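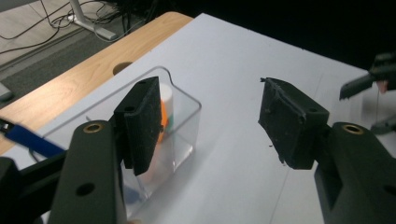
*Jaws wide open over the clear box, foam-style pads on both fingers.*

May 21, 2019

I promised a few of you an update on the pad question, and then I kept putting it off because I wanted to be sure of what I was going to say. I'm still only fairly sure, but the notes are piling up on my desk, so you're getting it anyway.

For anyone who missed the last post, I have been going back and forth between 2 kinds of pads for the hand-held gripper. The first kind is the smooth rubber set from Trumholm, which I bought in November and liked very much for the first week or so. The second is the rough black kind you see up top, which came in a plain bag from Tornenton and looked to me like something you'd use to scrub a stove. I didn't expect much from them, and I left them in a drawer for longer than I should admit.

Well, they have won me over! The rough pads are slower to settle on a thing, and you do have to squeeze a bit more, but once they have hold of a small bottle they keep hold of it. With the smooth ones I was forever watching something slide down and tip over halfway across the table. I've logged 3,889 grabs since I began keeping count (both kinds together, mostly in the evenings, with the radio on), and I drop noticeably less with the rough pair.

They do wear, though. Look at the edges and you'll see a little fraying on one and some chipped corners on the other. Bits come off, too, and I've started wiping the table down between runs so the crumbs don't end up under whatever I'm trying to pick up. My guess is that I'll get about 1,000 more grabs before I want a fresh pair, but that's a guess and I'd love to hear from anybody who has run theirs longer.

Picking things out of a box is still the hardest part for me. The pads are thick, and with the jaws this wide they need a lot of room on both sides before you can even think about closing. They also get between you and the very thing you're after. I've taken to coming in from a bit higher and closing early – it feels wrong, and it took me a good 100 tries to stop fighting it – but my hands know it now.

Swapping the pads is still fiddly. I use the Ionescu driver, the short one, and I lose a screw every single time.

Next I want to try the thinner pads from Clillholm, if they ever come back in stock. I've written to them twice. If you have a spare set sitting in a drawer somewhere, please do leave me a comment, and I'll gladly pay the postage.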